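How to Fold and Store Cleaning Cloths in a Basket
By Ilze Tamošiūnaitė
5/18/18

A drawer full of balled-up cloths holds fewer than you would think, and the one you want is always at the bottom. A shallow basket with open sides works better. The cloths stay flat and air can get to them.

What you need:
A clear table
A shallow plastic basket
Clean, fully dry cloths

Step 1. Lay one cloth on the table and smooth it out from the middle with your palm. Pull the corners square.

Step 2. Fold it in half, then in half again. Thick cloths may only take one fold. Small creases are fine – they flatten under the weight of the others.

Step 3. Set the basket to one side of the table, close enough to reach without stepping.
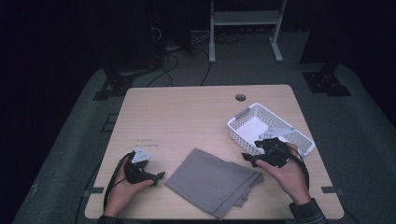

Folded gray cloth and white basket on the tabletop.

Step 4. Lift the cloth by the folded edge and lower it in flat. Keep all the folded edges facing the same way so you can pull one out later.

Step 5. Stop when the stack reaches the rim. If you have more, start a second basket.

I keep 3 baskets going, one each for the kitchen, bathroom and windows. Cloths with grease on them get washed separately. Wash the basket itself in warm soapy water every April or so, and let it dry upside down before you refill it.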